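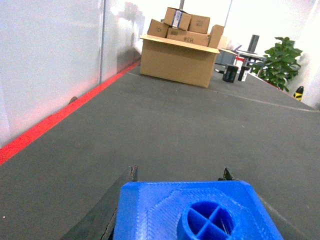

Hemming curtains by hand when you don't own a sewing machine

I've hemmed every curtain in this flat by hand and I'm not especially good at sewing, so please don't let the word "hem" put you off. If you can thread a needle and you've got an evening or two with something decent on the radio, you can do this. My first pair took me most of a weekend and a lot of tea. The last pair (the green ones in the back bedroom, which I'm still very pleased with!) I did over two evenings.

These notes are for ordinary lined or unlined curtains that are too long. Blackout lining that's glued to the fabric is a pain to get a needle through and I'd pay someone.

What you'll need

Sharp fabric scissors, ones that haven't been used on wrapping paper
A tape measure and a long ruler
Glass-headed pins, more than you think
Tailor's chalk, or a sliver of dried-up soap
A medium needle, plus a thimble if you get on with them (I don't)
Polyester thread in a matching colour
An iron
A couple of curtain weights per curtain, if you want them

On thread, I use Flallex because the market stall in Clesholm sells it and the reels are 900 metres, so I'll be leaving it to someone in my will. Go one shade darker than your fabric if you can't find a match. Darker thread sinks into the cloth and lighter thread sits on top shouting.

Wash them first

If the label says they can be washed, wash them before you do anything else. Cotton and linen shrink, and they shrink more lengthways than you'd ever expect. I hemmed some lovely cream cotton ones straight out of the packet, washed them in April, and ended up with curtains that stopped a good bit above the sill. They're dust sheets now.

If they're dry clean only, give them a good steam with the iron and let them hang for a few days.

Hang them up and leave them alone

Put the curtains up on the pole or track they're going to live on, with the hooks in the slots you mean to use. Then go away. Fabric drops under its own weight, heavy fabric most of all, and you want all that dropping done with before you start measuring. I leave mine a couple of nights.

Naima Farouk, who taught the evening class I went to for one term, used to leave velvet up for a whole week. I've never owned velvet so I can't argue.

Mark the length

Decide where you want the bottom edge to sit. For a sill-length curtain I like it just clear of the sill. For floor length I go a finger's width off the carpet, which keeps the fluff off and means the hoover doesn't eat them. Puddled on the floor looks gorgeous in magazines and I have a cat.

Now measure from the top of the curtain to that point, and do it at both sides and in the middle. Floors slope. So do windowsills. In my front room the left side and the right side don't agree at all, and if yours are like that you've got two choices: follow the slope, or pick the shortest measurement and keep the hem straight. I follow the slope for floor-length curtains, where your eye catches the gap, and go straight for short ones.

Put a pin in sideways at each point. Take the curtains down, lay one flat on the biggest surface you've got, and join the pins up with chalk and a ruler. This is your finished line. Write the measurement on a bit of paper as well, as chalk brushes off when you turn your back. My back bedroom ones were 44 inches, and I know that by heart now from having checked it so often.

Work out the hem and cut

You want a double hem, folded over twice, so the raw edge is tucked away inside and there's some weight at the bottom. I allow 9 centimetres for each fold on a long curtain. For something short in a kitchen or bathroom you can go a lot smaller.

So, from your chalk line, measure down two lots of your fold. With mine that's 9 and another 9 below the line. Chalk that in too, and that's where you cut.

Before cutting, measure again. Then measure the other curtain against it. I know everybody says this, and I'm saying it as someone who once cut along the wrong chalk line while on the phone to my brother.

If you're nervous, don't cut at all. Fold the extra up inside the hem, tack it loosely and hang the curtain for a day to see. A deep hem never hurt anyone and it's handy if you move house and the next windows are taller.

If there's a lining, do it separately. It should finish 2 centimetres or so shorter than the curtain itself, otherwise it peeps out underneath like a petticoat.

Press and pin

Fold the raw edge up to your finished line, wrong sides together, and press it. Fold again along the finished line and press that. Take your time here. A well-pressed hem practically holds itself in place, and the sewing becomes the easy bit. Check the iron setting on a scrap you've cut off.

Pin all the way along with the pins at right angles to the edge. If you're using weights, drop one in at each bottom corner now and catch it with a few stitches so it can't slide about.

Corners get bulky. You can mitre them (fold the corner in at an angle, like wrapping a present) or you can just fold them square and stitch the open end shut. Square is fine. Crescencio Rosales, my neighbour downstairs, mitres his beautifully and I've stood in his living room feeling quite jealous, but mine are square and they've survived.

Sew it

Cut your thread no longer than the distance from your hand to your elbow and a bit more. Long thread tangles and you'll swear at it. Use it single, with a small knot in the end.

Hide the knot inside the fold. Bring the needle out through the folded edge, then pick up just one or two threads of the main fabric directly opposite. Slide the needle back into the fold, travel along inside it for a centimetre or so, and come out again. Pick up another thread or two. That's slip stitch, and it's all you need for the whole job.

Keep it loose! My first hem was pulled so tight that the front had a row of little dimples all the way along. You want the thread lying there quite relaxed. Turn the curtain over every so often and look at the front, and if you can see your stitches from where you're sitting, you're picking up too much fabric.

When you're near the end of a length, do two tiny stitches on top of each other inside the fold and start a new one. If your neck's gone stiff, stop. Sewing done after ten o'clock at night gets unpicked at breakfast, in my experience.

Finishing off

Take all the pins out (run your hand along slowly, there's always one left) and give the hem a last press from the back. Hang them up, arrange the folds with your fingers and tie them loosely with a strip of scrap fabric top, middle and bottom. Leave them tied overnight and they'll hang much more nicely.

Keep the offcuts. I've had two cushion covers and a draught excluder out of mine, and the draught excluder still needs stuffing.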